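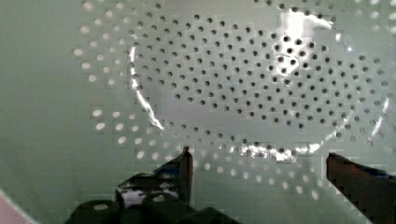 What is the Grivthorpe Kitchen Words list? It's a collection of 172 everyday names for kitchen things, gathered from people who grew up in different houses and different towns, with a note beside each one saying who uses it and what they mean by it.

I started the list in September, after a long and very friendly argument with Janka Šťastný over what to call the drawer where the string and the dead batteries go. She had one word, I had another, and her neighbor had a third that neither of us had ever heard. By the end of the evening we had filled both sides of an envelope, and that envelope is more or less version 1. Version 2 is the one you have here, and it's a good deal tidier, mostly thanks to Yee-man Chou, who went through every row and fixed my spelling.

What's in the folder

words.csv - the list itself, one name per row
speakers.csv - the 34 people who answered, by number only, with the town they learned to talk in
notes.txt - longer stories that wouldn't fit in a cell (please do read these, they're the best part)

The columns in words.csv are name, thing, speaker, town and remark. If the remark is blank, the person just gave us the word and went back to their supper. Town is where the speaker picked the word up, so you'll see Graltden for people who left it long ago and have no plans to go back. 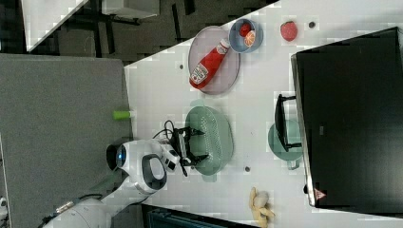
Most of the trouble in a list like this comes from deciding when two words mean the same thing. We went back and forth for weeks, and I'm still not sure we got it right. Take the colander, a green oval one with rows of small holes and a little tab at each end: three of our speakers would call it a strainer, one would call it a drainer, and one from Loso was quite firm that a strainer has to be made of mesh. We kept all of those as separate rows and let the thing column say "colander" for every one, so you can group them or not, as you please.

Plates and bowls were harder still. A shallow bowl to one family is a deep plate to another, and the Vũ household had a lovely word for the in-between kind that I've put in notes.txt with a guide to saying it out loud.

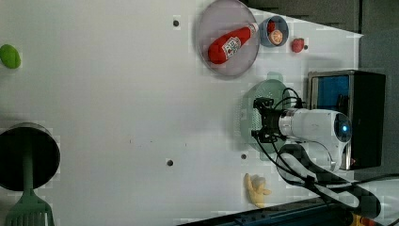
Where a speaker gave two words for the same thing, both went in, and the one they said first has a star in the remark column. A few people changed their minds the next morning and called me back. I kept the first answer and wrote the second one beside it, which seemed fairest to everybody.

Known gaps

Nearly all of our speakers cook at home, and a lot of them are related to one another, so please don't treat this as a survey of anything. Baking is thin. Anything to do with coffee is very thick indeed, and I take the blame for that. The oldest speaker is 90 and gave us more words than anyone else, so her town looks chattier than it probably is.

Using it

Help yourself for classes, quizzes, crosswords or settling things at the table. A line saying where you got it would be kind. If you have a word we've missed, send it along with the town you learned it in, and I'll add it the next time I sit down with the file - usually in the evening, once the dishes are done.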